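Section 4. Setting Up the Table for Block Play

The Fallmont cover fits a large, flat tabletop. Allow a few minutes to lay it before you bring out the blocks.

1. Spread the brown cover over the table and smooth it by hand from the middle outward. Faint creases are normal and do not need ironing.

2. Put out a few blocks to start with. A yellow one and a green one set side by side are easy to tell apart on brown.
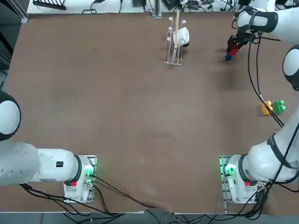 3. Place the wire rack near the center of the table. It can sit at an angle — leave open cloth on both sides so pieces can be set down.

Note: Check the white tips on the rack before each use. If a tip is loose, order part 1202.

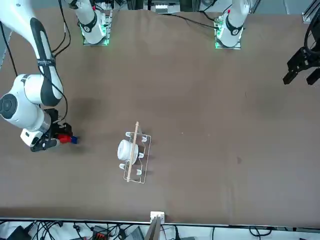
Roos Geerts
Product Guides, Drollberg

4. Spread single blocks apart if you want to practice picking up one color at a time. Keep pairs close together for sorting.

Caution: Do not drag the rack across the cover. Lift it with both hands. Dragging leaves pulls in the fabric that will not wash out.

5. When play is over, put the blocks away first, then brush crumbs and dust off the cover.
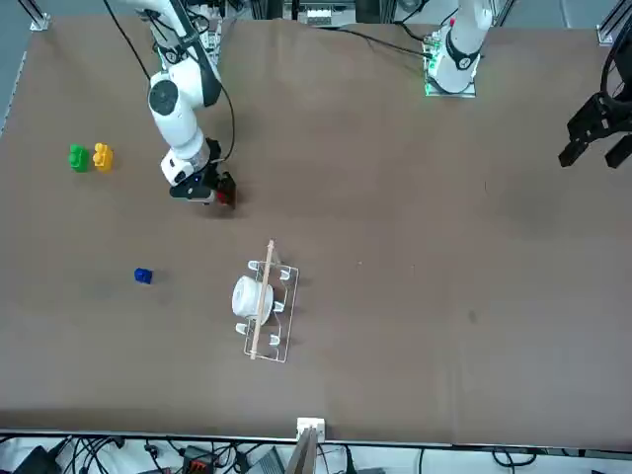 How do I wash the cover?

Wash it alone in cool water on a gentle cycle and hang it to dry. Small smudges can be wiped off with a damp cloth.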